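Beca Griffiths: "Aprendi a escrever antes de desenhar" 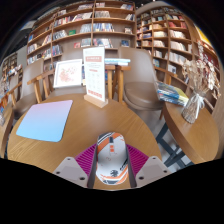
Beca Griffiths trabalha com design de produto na Rosser e mudou de área aos 41 anos, depois de uma década em atendimento. Diz que o mais difícil foi pedir críticas cedo. "Eu guardava o ficheiro até estar bonito e depois ninguém tinha coragem de o mexer."

Hoje começa cada projeto com um texto de até 40 linhas, sem ecrãs. Foi assim com a Otidano, a aplicação de reservas que entregou em novembro. "O cliente leu e cortou metade. Poupou-nos 5 semanas."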